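Workshop notebook, suture pads
February, started 9:20 in the morning

Long session on the practice pads, and I want to get it all down before I go home, because last time I trusted my memory and then spent half of the next morning trying to work out which batch I had liked so much.

The pad on the bench is from batch 23, the pale one, poured in the Galutholm mold. I kept the same top layer as before and only changed the tint in the groove, a little more red at the middle and hardly any at the margins. I'm very pleased with it! The earlier batches had that flat candy pink all the way across, and Matúš said they looked like something from a bakery window (he wasn't wrong). With the color pooled in the groove and thinning out toward the sides, your eye goes to the cut first, which is what we want from a beginner's pad.

Cut made on the diagonal, as we agreed. I know the straight ones are easier to compare, but people get lazy on a straight cut and start placing every stitch from the same angle. The raised margins came out well. I'd worried they would slump while curing, so I left the mold alone for the full 2 days and didn't once lift the lid to peek, and I'd like some credit for that.

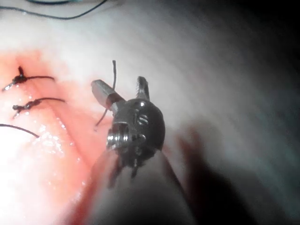 On to the thread. We're still on the dark Tichý spool, and I think we should stay there. The lighter thread from the other drawer disappears against this material, and you end up hunting for your own knots. The dark one shows every sloppy throw, which is humbling but useful. I left my tails long on purpose so that Matúš can look at how the knots lie before anybody trims them. Please don't tidy them, however much you want to! I know who I'm talking to.

Surface wetting: a few drops of the Kumitau solution along the groove, and no more than that. It gives a nice shine and the thread slides much better than it does dry. Too much and it runs down to the low side and sits there, and then the knots slip while you're seating them. I've moved the bottle to the shelf by the sink, next to the swabs, so it stops getting knocked over.

Cost, while I think of it. The Prindelum order came to 929 with shipping, and that should cover 200 pads if we pour them at the present thickness. I'd still like to try one a touch thicker, for the feel of it when the needle turns, but that can wait until the spare mold is cleaned out. It still has a rim of old batch stuck in the corner, and I've been working at it with a wooden stick during phone calls.

For next time: same tint, a slightly deeper groove, and stitches spaced with the little card guide and not by eye. Matúš, if you read this before I'm in, the pad goes under the clear cover when you've had your look, label side out, and could you write your notes on the facing page? Your sticky notes keep falling off behind the bench.

Recent entries
Pouring notes, batch 22
Thread comparison, dark and light
Cleaning the Galutholm mold
What to do about bubbles near the margin
Shelf list and reorder sheet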